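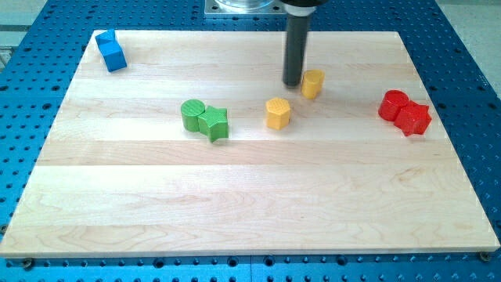
Figure 2. The Skarnitz station partway through the course, seen from the front. Maple work surface on the perforated table, eight blocks in four colours, tool tip above the board.

3. Apparatus and Task

3.1 Work surface

The four stations used in the course share a common layout. A rectangular board of laminated maple strips rests on a perforated steel-blue table, and the arm reaches over it from the far side. The board replaced a painted sheet used in the first offering, which had produced specular highlights that the students' colour thresholds could not tolerate. Maple was chosen for its low gloss and because the school shop had offcuts. It is not a neutral background. The strips differ in tone, and the grain in the half nearest the front of the table forms loops and knots that several teams' edge detectors reported as small objects in the first two weeks.

We did not sand or stain the boards to remove this effect. Teams were told that the surface was part of the problem and that any filtering had to be done in software. The resulting variety of approaches is discussed in Section 5.

Each station has its own name, taken from the labels already on the controllers: Skarnitz, Diver, Friesen and Korano. Stations were assigned by draw in October and were not exchanged afterwards, so that calibration errors remained with the team that had made them. Diver was out of service for one session owing to a failed power supply, and its team was given a make-up period at Friesen. Logs from that period are excluded from the analysis.

3.2 Blocks

The objects are plastic blocks printed by the students in the second unit of the course. The set in Figure 2 consists of a blue triangular prism and a blue cube, a green cylinder and a green star prism, a yellow hexagonal prism and a yellow cylinder, and a red cylinder and a red star prism. Colour and shape therefore overlap only in part: the cylinder occurs in three colours and the star in two, while the cube, the triangular prism and the hexagonal prism each occur once. A classifier that relies on colour alone can identify the group but cannot name the block, and one that relies on outline alone cannot separate the cylinders.

The top faces were left as printed. Their texture, a fine ribbing on the cylinders and a crosshatch on the hexagon, was at first regarded as a defect. Two teams later used the direction of the ribbing to estimate the rotation of a cylinder, a quantity that the task does not require and that the authors had assumed to be unobservable.

Replacement blocks were printed whenever one was chipped. Filament from a second supplier had to be used for some of the red replacements, and the hue shift was large enough to require new thresholds at two stations. We recommend buying all filament for a course of this kind in one order.

3.3 Task definition

The task is to bring the blocks of each colour together, in any order, using contact motions from a single tool. The tool is a long black cylinder with a rounded lower tip, held vertically in a metal collar below the arm. During the task it is used for pushing only. Students command the tip position in the plane of the board at a fixed height, and the vertical axis is locked in software once a trial begins.

Pushing was preferred to grasping for reasons of instruction. A grasp either holds or fails, and in the first offering students spent most of their contact hours adjusting finger closure. A push can be partly right. The block moves, but turns as it moves, or carries a neighbour with it, and the discrepancy between the commanded and the observed displacement can be measured and argued over in a report.

A trial begins with the blocks placed by a member of another team, subject to two rules: no block may lie within one block width of the board edge, and no two blocks of the same colour may touch. It ends when the team declares completion, when a block leaves the board, or when the time limit of 15 minutes expires. Two blocks of one colour count as grouped if the gap between them is no greater than one block width. Contact is not required.

This last rule was a compromise. An earlier version required contact, and teams responded by driving the second block into the first at speed, which often knocked the first block out of position. With the gap rule, slower approaches became competitive. In the arrangement in Figure 2 the two green blocks are in contact and the remaining pairs stand close to one another; all eight lie in the far half of the board. Teams differed considerably in their use of the near half. Some cleared it early and treated it as a corridor for the tool, while others never planned a path through it.

3.4 Control software

Students wrote their controllers in Python against a small interface with five calls: read the current tip position, move the tip along a straight segment, stop, capture an image, and write a line to the log. No simulator was provided. We had intended to supply one, but the friction model was poor enough that strategies tuned in simulation failed on the board, and it was withdrawn before the course opened.

Segment speed was capped by the instructor's configuration file, which the students could read but not edit. Commands that would take the tip beyond the board outline were refused and logged as faults. Faults carried no penalty in the grading, a point that had to be repeated several times, as teams otherwise added wide safety margins of their own and could not reach blocks near the corners.

3.5 Data collected

Across all stations the logs contain 3,424 push segments. For each segment the record holds the commanded start and end points, the measured tip path, and one image before and one after the motion. Block positions were not recorded directly. They were recovered from the images by a script written by the authors, independent of the students' own vision code, and a subset was checked by hand against a printed grid laid over the board.

Segments were labelled as free motion, single contact or multiple contact. The third label proved the most difficult to assign. When a block such as the cylinder in a cylinder–star pair is pushed toward its neighbour, the neighbour may shift by less than the resolution of the image, and the before and after views do not settle whether contact was made. Such segments were marked ambiguous and are reported separately – they make up roughly 4 percent of the total and are concentrated at Korano, where the lens was focused slightly short for most of the term.

The 25 students enrolled in the course also kept individual notebooks. These were collected at the end of term with consent and were coded for statements of prediction, meaning any sentence written before a trial that committed the writer to an observable outcome. Notebook entries made after the trial were not counted, even where the student claimed to have anticipated the result.

3.6 Limitations of the apparatus

Three limitations bear on the results that follow. The boards were not identical, having been glued up from different offcuts, and sliding friction along the strips was lower than friction across them on at least two of the four. The rounded tip makes contact at a point whose height depends on the tool setting, so that tall blocks pushed too high tended to tip before they slid. Finally, the overhead lights could not be dimmed independently of the rest of the room. Shadows were short and diffuse under this lighting, which helped segmentation, but teams had no opportunity to learn how their thresholds would behave under less even conditions. An evening session was proposed for this purpose and did not take place.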